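Visit Report: Open Day at the Veneston Tableware Works

The Institute's study group attended the annual open day at the Veneston works on 17th November. The party of 21 was received in the main hall and divided into two groups for the tour. The works has made wooden kitchen goods since its move from Zerouali Street and now employs 87 people. 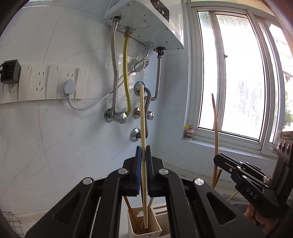
Cutting and Drying

Blanks are cut on the ground floor and held in the drying room for 28 days. Our guides explained that moisture is checked each morning -- a task still entered by hand in a bound ledger. Visitors were asked to remain behind the yellow line.

The finishing room was added in September. Chopsticks and spoons are sanded there in batches, and dark and pale woods are kept on separate benches.

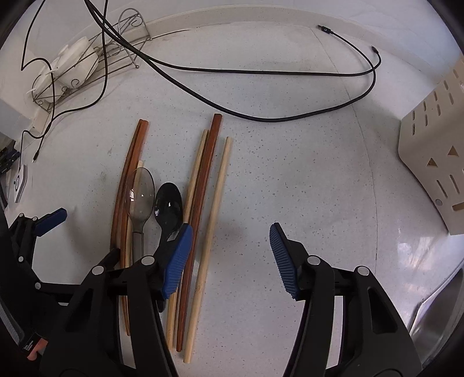

The oil used at the final stage is supplied by Nirnix and must cure overnight before packing. Questions on food safety were answered in full, and copies of the test schedule were made available.
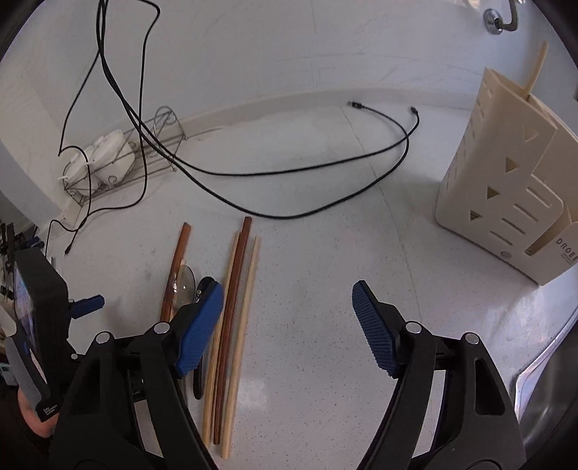
Reading time: 2 min

Lunch was served in the canteen, followed by a short talk on timber sourcing. Members wishing to join the spring visit to Follemix should apply to the Institute office. Places are limited to 10.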